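Pen pals wanted (and found!)

When we asked in the spring whether anyone in Barnport might like to swap real paper letters with a stranger in Ninville, I was hoping for a couple of dozen names. We have 300! The list closed in August and I've been grinning ever since.

For those who missed it, the Letter Swap pairs one person in each town. You write once a month, by hand if you can manage it, and you can write about anything you like. Hina Gondal has been telling her partner the whole saga of her tomato plants, blight and all, and got back a four-page reply with a pressed fern and very firm views on watering. Prys Craddock is playing chess by mail (two moves in so far, and he's already worried about his bishop).

The youngest writer is 9, and she has asked me to say that she draws horses and would like more questions about horses.

A few things people keep asking. Yes, you can type if your handwriting is as bad as mine. Yes, postcards count! Please put your swap number in the top left corner of the envelope, as we had two letters go to the wrong Morgan last month, and both Morgans were lovely about it. If your partner goes quiet, give it three weeks and then tell Oranuch Panyasiri, who looks after the pairings and is very good at gentle nudges.

Stamps are on sale at the front desk until 4 p.m., and there's a basket of free envelopes next to them.

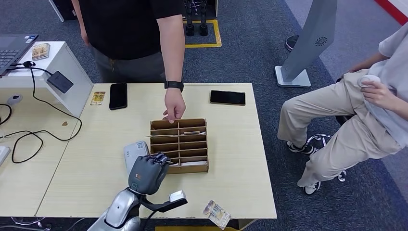 White cards in a cardboard organizer.

The next round opens once the current pairs have had six months together. Ihor Zhuravel is already talking to the library in Getosthorpe about making it a three-town swap, and I can't wait to see what their mail is like. Send us your best opening lines in the meantime and we'll print a few!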